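4.2 Participation and retention in the school leagues

The Patville and Bresuvell school leagues were compared over one full season. Both use the same age bands and the same competition rules, and both received equipment grants under the Marchetti program. They differ in how travel is paid for. In Patville the league covers bus costs for away matches, while in Bresuvell each school pays its own. Registration records were taken from the league offices and matched by player number.

A total of 757 players were registered across the two leagues at the start of the season. Of these, 700 had a complete record and were kept for analysis. The remaining players were left out because their school code or date of birth was missing. Records came from 23 schools, and no school was dropped. The registration file was closed on 13/01/2019, and later transfers were not counted.

Retention was defined as appearing on a team sheet in both the first and the last month of the season. A player who missed matches in between was still treated as retained. This is a loose measure - it does not separate a regular starter from a substitute - but it could be applied in the same way to both leagues. Goalkeepers were coded separately, as they are often listed on a team sheet without playing.

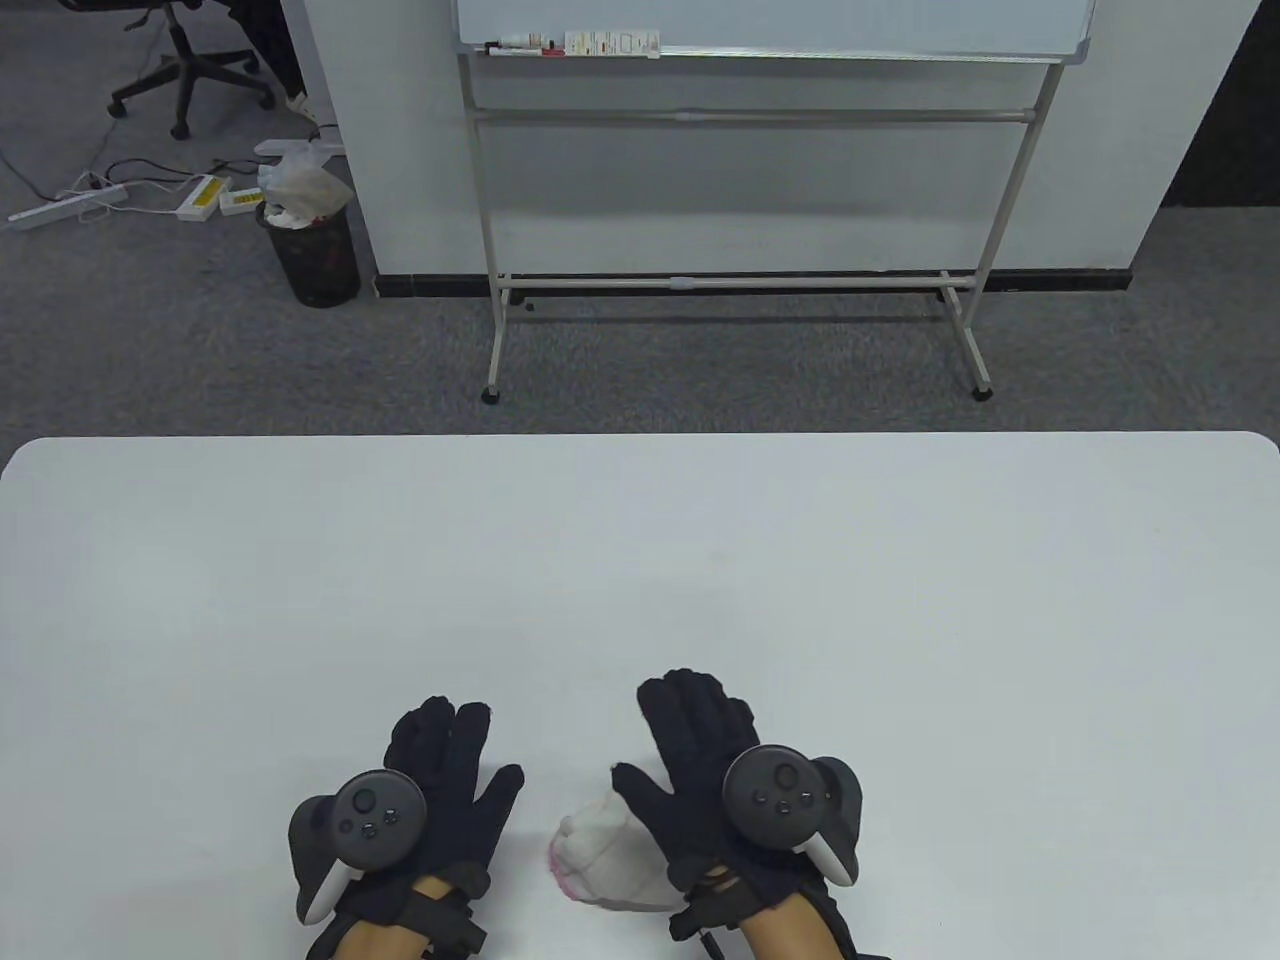 Figure 2. Black gloves, worn, palms down on a white tabletop.

Retention was higher in Patville than in Bresuvell for both boys and girls. The gap was widest among schools with the longest away trips and almost disappeared for schools close to the main grounds. Coaches in Bresuvell reported that away squads were often cut to the number of seats available, most often in November, when the fixture list was heaviest. Goalkeepers showed little difference between the leagues, as each squad had to travel with one.

Grant size had no clear link with retention once travel distance was included in the model. The Cleltesus index of school income was also tested and did not change the result. Since the two leagues were not assigned to their travel policies at random, the difference should be read as an association only. Section 4.3 repeats the analysis with schools grouped by distance to the nearest match venue.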